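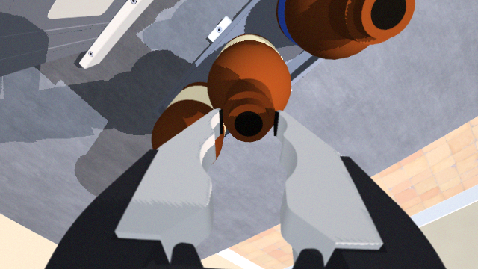
## 4.2 Why people hang on to brown bottles

I went into the Dakilwood survey sure that folks return bottles for the deposit. Nope! Of the 271 households we asked, 96 said they'd bring them back for free (Horácio Esteves, who ran the March interviews, got an earful about this). Some kept bottles for up to 7 months first, mostly for vinegar or homemade syrup.

**Figure 2.** Brown bottles with a ringed neck, top; slatted gray bottle crate, bottom. 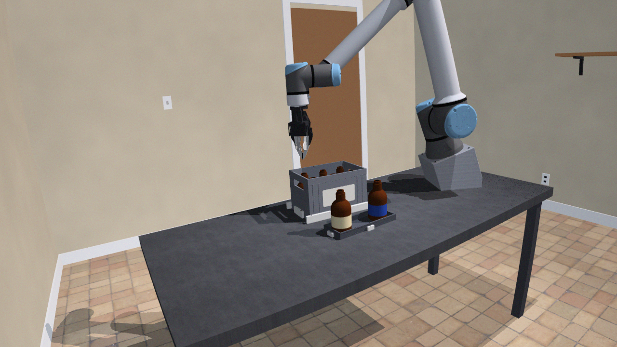
## 4.3 Crates are another story

Crates hardly ever come back in Ruvum, and I still can't tell you why. My best guess is garden storage.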